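# About Ollport

Ollport buys, repairs and resells used desktop computers in Clitdale. We also teach people how to look after the ones they've already got, and that side of things has grown far more than we ever expected. We love it! Come to one of our open evenings and you'll find kids, retired teachers and people who run small shops, all sharing the same pots of coffee and the same screwdrivers.

## How we started

We opened in July in the front half of the old Bachmann furniture store, with two benches and a stack of towers that a local accounting office was clearing out. The Bachmann name is still on the side wall in faded green letters, and we've decided to leave it there — people use it for directions anyway. ("Turn left at Bachmann" works a lot better than our street number, which is hidden behind a drainpipe.)

We sold 111 computers in our first year. Most went to families and students, plus a batch to the Clitdale choir, who wanted something for recording rehearsals and came back with a CD for us. It's still in the drawer under the register and we do play it.

These days there are five of us and we handle about 1000 machines a year. The furniture showroom at the back became our classroom. It has the best light in the building and also the worst radiator, so bring a sweater in winter.
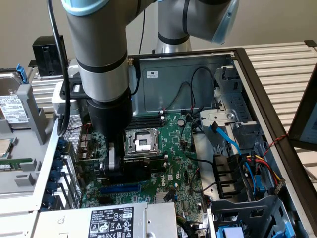 **Do I have to know anything about computers to take a class?**

Most people who sign up for the beginner class have never opened a case before. We start with the names of the parts and how to unplug everything safely, and we go as slowly as the group wants.

## What we sell

Nearly everything on our shelves is a desktop that spent its first few years in an office. We like these machines a lot. They were built to be opened, the parts are easy to find, and a bigger drive and some more memory will often keep one going for years of homework and email.

Each computer gets a paper card that stays with it. The card lists what we changed, what we left alone and anything we noticed, down to a scratched lid or a stiff power button. Customers tell us they like reading them. One family keeps theirs on the fridge!

We don't sell phones or printers. We tried printers for one spring and would prefer never to speak of it again.
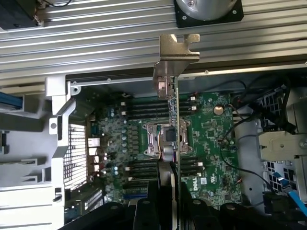 *An expansion card above the open case of a Dell workstation.*

## The Kondska shelf

Ask us about this when you visit. The Kondska shelf is our free parts library, named after the street where we collected the first boxes. It holds cables, brackets, fans, older memory, odd screws sorted into jam jars, and a good many things we haven't identified yet. Take what you need and, if you can, leave something another person might use. You don't have to be a customer.

We're always short of SATA cables and we always have too many VGA ones. If you can think of a use for a crate of VGA cables, please, please write to us.

## Classes and open evenings

The beginner class runs in small groups and covers cleaning, memory, drives and setting up a fresh system. The follow-on class is looser. People bring a project and we work on it together, and sometimes the whole room ends up crowded over one stubborn power supply until closing time. Those are our favorite nights.

Open evenings are free and you can just walk in. Bring the computer, its power cord and, if you remember it, the password.
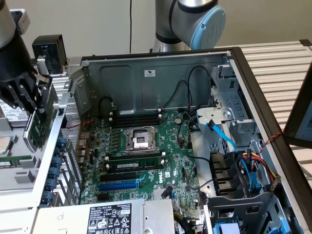

*Dell motherboard with the CPU socket empty.*

## Visiting us

The shop door is on the main street and the classroom door is around the side, next to the bike rack. There's a step at the front, so use the side door if you're carrying something heavy or coming in with a stroller or wheelchair.

Our last open evening of the year is 20th December. There will be soup, and the Kondska shelf gets its yearly clear-out that night, so bring a bag.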